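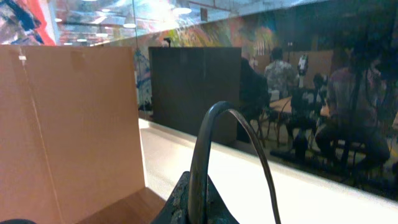 Would I buy it again for a school club, or is it one of those kits that only works for the person who wrote the manual? It was the message waiting under my last post, from a reader signing off as Mussa, and it's a fair thing to ask after I'd spent a whole term moaning about cable ties.

So, the Kendier arm kit. We've had ours since October, when the club finally had enough in the pot to stop sharing a borrowed one, and I've now put two groups of teenagers through it. Short answer, Mussa: yes, I'd buy it again, but I'd buy it with my eyes open and a drawer full of spare screws. Long answer follows, so put the kettle on.

What you get for your 384 quid is the arm, the gripper, a small wrist camera, the power brick and a lead that is far too short. The software (they call it Stesumeo, and no, I don't know how you say it either, we've settled on rhyming it with Romeo) is a download. There's a printed quick start sheet and then a much longer guide online, which you want open on a second screen from the first minute. The sheet skips the bit where you set the shoulder joint to its middle position before you bolt it down. Guess which bit we skipped.

Building it took our older group 3 sessions and the younger ones four, and we meet for an hour and a half after tea. I'd call that about right for a club. The parts are bagged by stage and the bags are labelled properly, and that alone puts it ahead of the last kit we had, where everything came loose in one tub and we lost a whole evening to sorting. The screws are tiny though. Get a magnetic dish. Get two.

Now the wrist camera, because that's the reason most people are looking at this kit at all. It's good! It's much better than I expected at the price, and the colours come through well enough for the simple sorting jobs we set. What it does show you, all the time, is the arm's own gripper and whatever cable you've left sticking up near it. Ours has a great loop that rises right up through the middle of the view, and we've had long arguments about it. One camp wants it clipped down tight. The other camp (mine) says leave some slack or the wrist can't turn fully. I tried it tight and the plug worked its way out in the middle of a run, so for now the loop stays and the students have learned to plan for it.

The other thing to think about with that camera is what's behind your table. Glass is a nuisance. If there's a big dark pane at the back of the worktop you get people sitting at a table, ceiling lights, the lot, and the detection part of Stesumeo will happily go off looking at somebody's pink shirt instead of the thing you wanted picked up. Plain card stood on its edge makes a decent screen and costs nothing, and I'd tell any club to save their delivery boxes for it. A bright white counter is lovely for contrast if your objects are dark, and hopeless if they're pale. We swapped our white cubes for red ones after one very grumpy evening.

Speed. It isn't quick. If your lot have been watching videos of factory arms they'll be let down for the first ten minutes, and then one of them will get it to pick up a rubber and you won't hear another word about it. Out of the box it's set to half speed and I've left it there for the younger group. At full speed the base walks along the table unless you clamp it, and the clamps in the box are no use on a thick worktop. I bought a pair from the hardware shop.

Strength is fine for club work. Cubes, pens, paper cups, a small tin of mints. It's rated for up to 2 hundred grams at full stretch, and I wouldn't push that, it gets a bit shaky before you reach it.

The recording side is where we've had the most fun — you move the arm by hand, it saves what you did, and you build up a pile of goes at the same job. Our older group kept going until they had 1664 saved runs of one cup being moved on to one saucer, which sounds mad, and they loved it. They had a chart on the wall. My only grumble is that Stesumeo names every file with a long string of letters and there's no way to rename them in a batch, so write down what you did as you go. We didn't, for the first month. I'm still finding folders.

I should mention the Skesow arm too, as a couple of you have asked how they compare. We had that one on loan last year. The Skesow is nicer to hold and looks smarter on an open evening, and its gripper closes more softly. But spares took ages to come, and when a finger snapped we were stuck looking at it for weeks. Kendier sent a new gear in a jiffy bag within a few days of my emailing, with no form to fill in.

Things I don't like: the power lead (I've said), the grey paint on the gripper housing, which scuffs if you so much as look at it, the start-up beep, and the fact you can't mute the start-up beep. Also the guide's chapter on calibration is written for people who've already calibrated something. Read it through twice before you touch anything and do the wrist last.

If you're running a club of six to eight, one arm is just enough as long as there's something else to get on with between turns. With more than that I'd save up for a second arm before spending on any of the add-ons. The carry case can wait — we use a crate and an old towel.

Four stars from me. I'll do a separate post on the cup and saucer job once the younger ones have had their go at it.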